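Desk Notes: Cables, Paper and Small Items

Facilities finished the October desk review at the Drurley office on Thursday. Of 266 desks checked, 47 had power strips or cables lying on the work surface. The other frequent entry was loose paper — mostly printouts kept past their use. 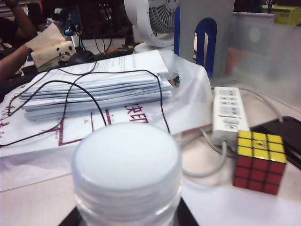
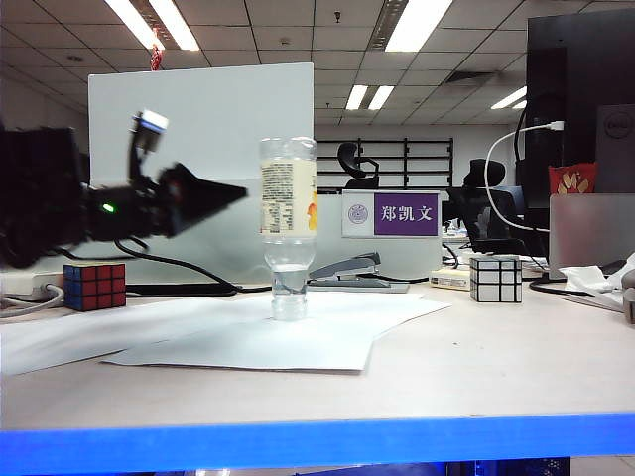 A Rubik's cube and white paper, in both views.

Can a power strip stay on top of the desk?
Only for short-term use. For permanent setups, request an under-desk tray from Judite Pacheco. The Mernero tray holds one strip and is fitted with four screws. Allow nine working days for delivery. Keep drinks and open bottles away from outlets until the tray is in place.

Paper for shredding goes in the gray bin by the Plovau meeting room, emptied at 4 p.m. Remove binder clips first.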